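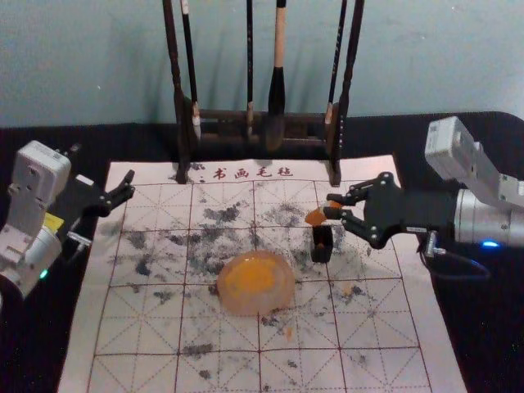 ## Visit notes: the calligraphy table at Degefa

Read before Thursday's section. You saw two arms working over a gridded practice mat with a brush rack at the back. Most of you wrote down "robot does calligraphy." Please cross that out.

What to keep from the demo:

- The right gripper was pinching a small orange chunk over the black holder. Small, soft-looking things are hard to hold. Write down why, in your own words.
- The left gripper was open and holding nothing. Idle arms still have to be planned for - ask anyone who has parked one in the wrong spot.
- The ink marks on the mat look like dabs rather than written strokes. My own penmanship teacher would have recognized the style.

Sixten Engebretsen, our host, gave the price of one replacement finger set as $1,485. Several of you stopped leaning on the table at that point.

**To hand in (2 pages):**

1. Pick one grasp from the visit and sketch the contact points.
2. Say what could go wrong with it. "Everything" lost points in October and will again.

Fluken handout, section 4, covers grip force. Skip the appendix.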